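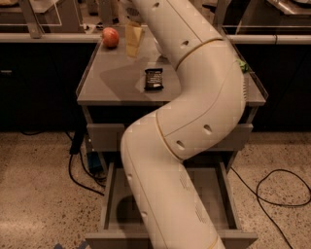
The Case for a Door That Disappears

When Vaida Venckus bought her narrow brick row house in Kundesthorpe, the first thing she did was walk from the front to the back, opening every door she came to, and the second thing she did was rub her elbow. There were nine doors on the ground floor alone. Two of them hit each other. One opened into the pantry so far that you had to step inside, close it behind you and stand there in the dark feeling for the light switch, and her mother, who had come along for the first look, laughed so hard she had to sit on the stairs.

"I thought I needed a bigger house," Vaida told me over coffee, at the same kitchen table where she'd drawn up her plans. "I'd been looking at what an addition would cost, and I felt a little sick about it."

What she did in the end was take four of those doors off their hinges and have sliding ones put in their place, three of them tucked inside the walls and one hung on a track outside. The walls stayed where they were, and so did the plumbing. I visited on a gray afternoon in November with the lamps already on, and I'll admit I went home and looked at my own hallway with a very critical eye.

Counting the floor you can't use

A hinged door is a greedy thing when you think about it. It needs its own width in clear floor, in the shape of a pie slice, every time it opens, and whatever you might have liked to put there (a chair, a bookcase, the dog's bed) has to live somewhere else. In a big room you never notice. In a small bathroom, or a hallway with doors down both sides, the slices overlap and the whole place starts to feel like a puzzle.

Mitiku Gebreyes has been fitting doors since he was a teenager, working for his uncle, and he starts every visit with a roll of painter's tape. He opens each door all the way, tapes the path it travels on the floor, and then asks the family to leave the tape down for a while and live with it. People are often surprised. They find they've been walking around a door for years, or that the one they fretted over causes no trouble at all and can be left alone.

"Some folks want every door in the house to slide," he says. "Then we look at the tape and we do two."

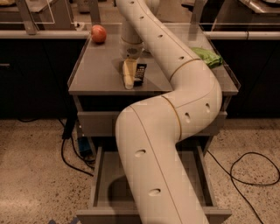
Pocket doors are the ones that slip inside the wall, and they earn their keep in rooms where furniture needs to open too. It's easy to measure a room with everything shut and feel pleased with yourself. Then somebody pulls out a drawer. With the lower drawer open, as it is in the photo, a gray cabinet needs a good deal more floor than it does closed, and that extra depth is so often exactly where a hinged door wants to swing. Vaida's back bedroom had this very quarrel going on between the closet door and a dresser, and she'd solved it by keeping her sweaters in the hall. Now the closet has a pocket door, and the sweaters have come home.

The catch is the wall itself. A pocket door needs an empty space beside the opening a little wider than the door, with no pipes in it, no wiring, and nothing that holds up the floor above. In Vaida's house the dining room wall had a stretch of 52 inches with only a single light switch in the way, and the switch was moved to the other side by an electrician before the plaster came down. The bathroom was harder. Mitiku cut a small inspection hole, shone a flashlight in, and found the vent pipe running straight up the middle of where the door would go. That was the one that ended up on an outside track.

If you're thinking about doing the same, please have someone look inside the wall before you order anything. A door can be returned, sometimes, but a custom frame kit usually can't, and in an old house you can't trust the walls to be built the way the neighbor's are.

Old tracks, new tracks

Anyone who grew up in a house with old pocket doors probably remembers them with mixed feelings. My grandmother's came off the rail so often that she kept a butter knife on the door trim for prying them back. The wheels wore flat, the wood swelled in July, and once a door was lost in the wall it might stay lost until Thanksgiving.

The hardware is a great deal better now. The frame Mitiku used, a kit called the Ladier, hangs the door from a track that can be unclipped and lifted out without opening the wall, and that would have saved my grandmother many an afternoon. He prefers it to the Bivell, a cheaper kit he used for years, mostly for the steel-wrapped uprights. They stay straight when somebody leans on the wall, and somebody always leans on the wall. 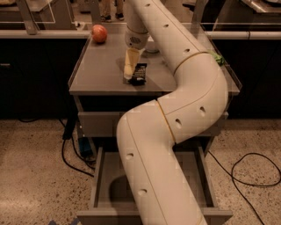
He's also firm about soft closers, the little spring pieces that catch a door and ease it along the last few inches. They add to the price, and they need a slightly longer track, so they have to be chosen at the start. Vaida skipped one on the pantry to save money and says it's the only decision she would take back. Her son is eight and likes a good slam.

Then there's sound. A sliding door will never seal the way a hinged one does against its stop, and for a home office or a bedroom next to the television that matters. Zinash Berhe, who runs the showroom at Demissie on the edge of town, keeps a radio playing in a closet there so customers can hear the difference for themselves. She suggests a solid core door and a strip of brush pile down each side of the opening, which quiets things a good deal, though she's the first to say that a light sleeper may be happier with hinges.

"I'd sooner lose the sale," she told me, and turned the radio down so we could talk.

Living with them

A pocket door doesn't ask for much once it's in. Vacuum the floor guide when you vacuum the hall, wipe the leading edge where hands go, and keep picture hooks well away from the wall the door slides into. (Write it on the calendar, write it on the wall itself before you paint, do whatever you have to do. One long screw will pin that door in place as neatly as a moth.) If it starts to rub, the hangers at the top can generally be adjusted with a thin wrench, and it's worth taping that wrench inside the nearest closet so it's there when you want it.

Vaida's house isn't any larger than it was. The dining room takes a sideboard now, though, on the wall where the kitchen door used to land, and her mother can get to the pantry light without stepping into the dark. There are five hinged doors left downstairs, and she's had a bit of blue tape on the floor in front of one of them since summer.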